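Robotics club, September catch-up

OK quick one, I have to be at Cartwright by 7 and I haven't eaten. So. Club update.

We are up to 74 good runs on the small-items task. Goal is 1,000 before the spring meet in Ornton. Yes I know. Tegan Sutcliffe did the math on the whiteboard and then erased it so the new kids wouldn't see.

What changed since last time:

New rule, no talking to the person on the grippers while they are mid pick. I was the worst offender. Sorry everybody.

We threw out 29 runs from the first week. Wrong start position on most of them, and a couple where the clock on one side was off. Painful but they were junk and Kakulora (our model, long story, Tegan named it) would have learned the junk right along with everything else.

Sorting script works now. Mostly. It still chokes if you put a space in the folder name so please please don't put a space in the folder name.

We use cookies to remember your preferences and measure visits. By continuing to read you agree to our cookie notice. Accept / Manage 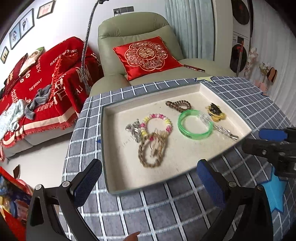
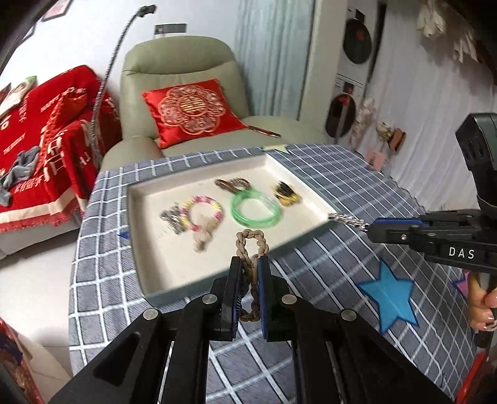 Two grippers, tray, jewelry and hair stuff. 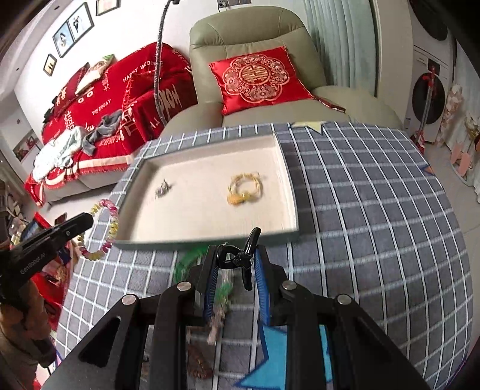

My own part in all this is the write-up for the judges, and I am stuck on the section about why we picked such fiddly objects. Last year we did blocks and the Unitz team did blocks too and the judges asked us both the same 2 questions. Blocks are easy to explain. A bracelet is not, it has no real front or back and it changes shape on you. The braided tan one is what I want to build the section on, lying in the tray it overlaps the pink and yellow beads, and then between the pads it's hanging straight down in a sort of figure eight. Same bracelet, two totaly different shapes. How do you label that? I wrote "loop, soft" and Tegan crossed it out. If you have a better word put it in the comments, draft is due to her tommorow at noon and I still have the budget page to do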